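Drirno Tabletop Notes

README, last touched October 2021
Maintained by Melahat Çınar

What you have downloaded

A folder of short recordings and stills of ordinary tableware being put down, picked up, moved over a bit and put down again. There are 540 recordings of dishes, stands and the tabletops they sit on. If you were hoping for a full dinner service, the budget ran to bowls.

The name Drirno doesn't stand for anything. It was the only folder name left on the shared drive that didn't already have "final" in it.

What's inside

/clips holds the recordings, one per file.
/stills holds single pictures in the same naming order as the clips.
/things holds one text file per object, with its color, finish and known faults. "Faults" was supposed to be for chips and scratches. It has drifted into complaints.
/tables holds the same for tabletops, of which there are 9.
skipped.txt lists 43 recordings that we left out, with a reason for each. Please read it before you write to ask where clip such-and-such went.

The things

Bowls make up most of the collection. We favored plain ones, then found that a plain glossy bowl is a small mirror with opinions about the ceiling lights. The highlights inside the white bowls have been left as they were. Anyone who wants matte bowls is welcome to the Clostel subset, where every dish is the color of wet cement and reflects nothing at all.

Stands are the awkward category. Some have arms, some have pegs, and the people who label them don't agree on where an arm stops and a peg starts. We settled on "arm" throughout. A few labels still say "peg," a couple say "branch," and one says "antler." The antler stays until its author stops defending it.

Small stuff (rings, discs, rolls, caps) is labeled only when somebody could say what it was. The rest is filed under "round thing," the fullest category we have.

The tables

You will spend more time looking at tabletop than at tableware, so it got its own folder. The pale wood-grain ones come up the most. They are pleasant, they don't glare much, and the pattern gives you something to stare at. Botha is our name for the dark set, which shows every crumb. Vovwood is the pale set, which hides crumbs so well that we once labeled one as an object.

Floor numbers and bits of tape mark where things go. Tape gets replaced when it curls, seldom in exactly the same spot, so please don't measure anything from it.

Labels

Each clip has one line of text saying what is on the table and one line saying what was done with it. The first line is reliable. The second was written by people near lunchtime. Verbs were cleaned up in September: "plonk," "dump" and "set down nicely" are all "place" now. The old wording is in /things/old_verbs.txt for the sentimental.

Three stills from the pale-table set
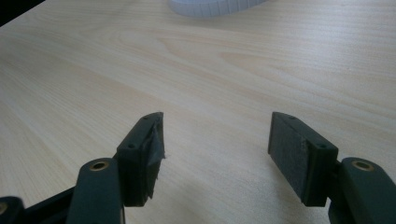
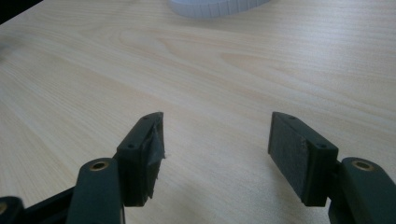 Same session, with the bowl and the stand: 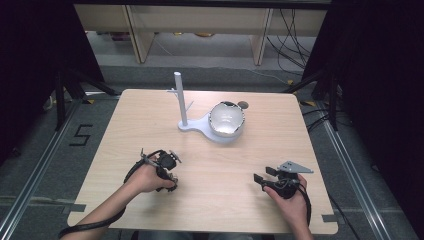
Known problems

Color is not consistent between cameras. The same wood can come out as oatmeal in one file and skim milk in the next. We tried correcting it and ended up with a third color that matched neither, so the files ship as recorded.

Object names are lowercase everywhere except in the first 400 clips, where they are whatever they felt like being. A rename script is included. Run it on a copy.

"Left" and "right" in the labels mean left and right as you look at the picture. We had a long conversation about this and the minority view is preserved in the comments of the script.

Some tabletops have no dishes in view. These are labeled "table only." They're useful if you care about wood grain or want to check that your method doesn't see bowls where there are none. Ours did, for a while.

Using it

Take what you need for study or teaching. If you publish something, mention Drirno and spell Çınar with all its marks, including the dotless i. If you find a mislabeled stand, send the clip name and the word you'd prefer. Suggestions of "antler" will be counted as votes for "arm."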